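Visit report: Gretari open afternoon, Cultivcombe

We got to the Gretari building at 2 in the afternoon and signed in at the side door. The open day runs every December and the coach from the station was full. Our group had 20 people in it, mostly from catering and packing firms, and we were taken upstairs in two halves.

The first stop was the table room, where the subject was serving: how a small wrapped snack is picked up and put with a tray.

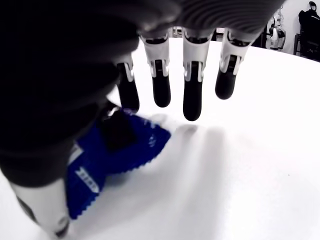

Plastetti supplies the trays for most of the work at Cultivcombe and had a stand by the stairs. I asked about price and was told the smallest order is 3,000, too many for us. They do a lighter one for cafés, but there were none left to handle.

Back in the table room we were allowed to stand close. The tray is round and dark brown with a raised rim, much like the ones we use at work. The tables are plain white.

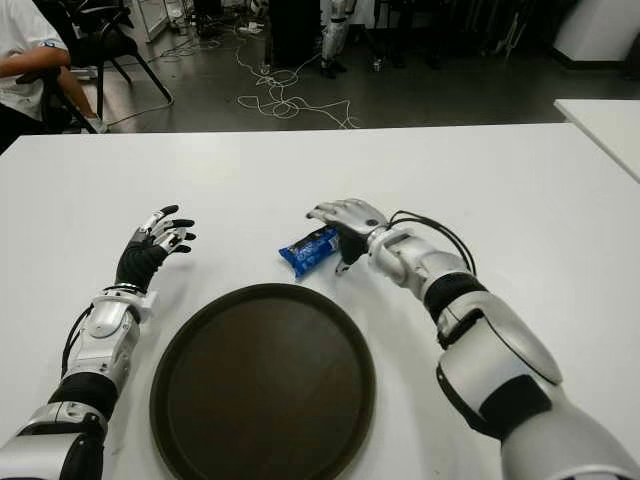

Blue snack packet and round tray, table room, Gretari.

Wrapped snacks are awkward to serve neatly. The wrapper crinkles at the ends and slides on a smooth tray, and in our own canteen we have gone over to trays with a matte bottom for that reason. Golestani, who pack biscuits, had two people in our half and they asked most of the questions, nearly all about wrappers.

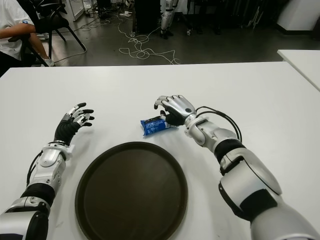 Report by the canteen supervisor

Tea was downstairs afterwards. Parking at Cultivcombe is poor, so take the coach if you go. The talk on labelling was full by the time we came down, but the handouts were still on the desk and I have put a copy in the staff room.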